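Teaching a robot to plug in a cable

Pulling out a network cable and pushing it into another socket takes a trained person a few seconds. At Ornberg, a small software firm that writes control code for robot arms, the same job has filled most of the past year.

The project is called Wotutska. Its aim is simple enough to state: an arm should be able to take hold of a cable, find the right port on a panel and push the plug home, without a person guiding it. The arm and the gripper were bought in. What Ornberg is writing is everything that tells them what to do.

Ida Rothe leads the planning side. She says the hard part is that a cable has no fixed shape. A metal bracket can be measured once and the figures trusted. A cable bends when it is touched, leans on its neighbours and pulls back when it is moved.

"The planner used to treat it as a rigid stick with a plug on the end," she says. "That was fine on an open bench and useless in a rack."

The current version works with a rough model of the cable, redrawn each time a new camera picture comes in. If the model and the picture disagree by more than a set amount, the arm stops and looks again. Early on it stopped so often that a single attempt could take several minutes. Most of the work since October has gone into deciding which disagreements matter.

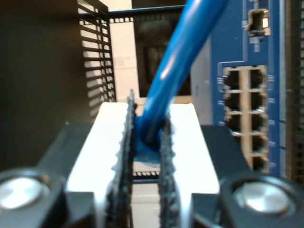 The gripper closes on the moulded end of a blue Ethernet cable, with a block of RJ45 ports behind it.

Tracey Mapplebeck looks after perception, the part of the software that turns camera pictures into positions. Her trouble is with shiny things. Cable jackets throw back a bright streak that moves as the arm moves, and an early version of the code took the streak for the edge of the cable. It would then aim the gripper slightly to one side.

She fixed this by hand-marking 2,000 pictures and training the software on them again. Of those, 594 were picked because the old version had got them wrong. She still goes through the failures herself at the end of each run and sorts them into folders. The largest folder is named "port off by one row".

Ports are a problem of their own. They look alike, they sit close together, and the gripper often hides the very one it is heading for. The software therefore notes the whole block before the arm moves in, and works out the target from whichever ports it can still see.

Once the plug touches the panel, the cameras matter less. Control passes to a separate piece of code, which the team calls Banier, that reads the forces at the wrist and makes small sideways movements until the plug slides in. It is allowed to push only so hard. In the last full set of trials the team logged 526 attempts, and damaged 2 ports.

Rothe would like that to be none before anyone outside the firm uses it. The first customer is to be Kleinschmidt, which runs test benches for network equipment and has people moving cables all day long. Its engineers have asked for a plain log of what the arm thought it was doing at each step, and Mapplebeck is writing that now. The unplugging half, which has to deal with the small plastic latch, comes after.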